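Senido white work board, bought from Pollero in November

Had this on the craft table nearly 5 months now. Wanted something pale and wipeable for fiddly little jobs, small parts, trays, that sort of thing. Goes straight on top of the wooden table, no fixing. Small bits show up well against it.

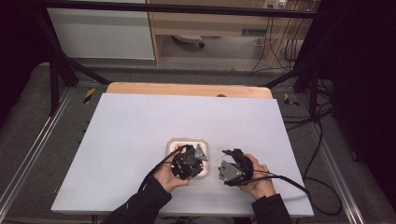 Does it slide about when you lean on it? Only a touch, and two dabs of tack underneath sorted mine.

Cleans up fine with a damp cloth. Glue needs a scrape. My old Ement one went yellow in a year so will see. Corners could be softer, and it's a bit of a pain to store - 14 quid though, cant complain much. The Lennox is thicker but dearer. Get a shallow tray to go with it, saves chasing bits accross the room.

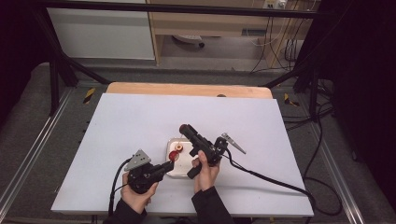 Senido board with a small white tray on top

Four stars. Would buy again.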